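Minutes, Tumum Street Supper planning meeting, 2003-12-13

Present: Kolbrún Hafþórsson (chair), Josefien Baert, Marjan Khosravi, Leopoldo Quezada. Aarne Lehtinen joined at item 2.

**1. Last minutes**
Approved with one fix: the tent quote came from Van Rooij, not Nusetti.

**2. Date and street**
The supper is on for May! The city has said yes to closing the whole block, which is more than we had last time, and everyone was thrilled. Aarne will ask about the side alley too — it would make a great spot for the band.

**3. Money**
We have 2,000 in the account. Leopoldo thinks the tent will take a big bite of it, so he'll get a second price before we sign.

**4. Menu**
Long and very happy discussion. Fried chicken is the main dish again, with Marjan's rice and a big bean salad. Josefien wants proper plates this year, no paper.
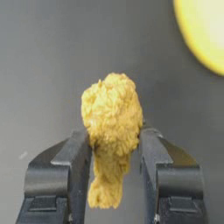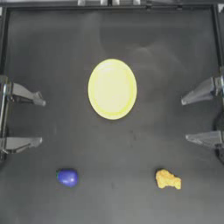 Aarne asked whether the chicken could be fried on the street, since people loved the smell last time and the line moved faster. Kolbrún said the fire office has to okay any open fryer. She'll call them. Marjan offered her garage as the backup kitchen.

**5. Music**
Nakano would love to play and can do two sets. Agreed with cheers. Start time left open.

**Actions**
- Aarne: alley
- Leopoldo: tent price
- Kolbrún: fire office
- Josefien: plates, and who washes them

Next meeting at Josefien's. Bring recipes!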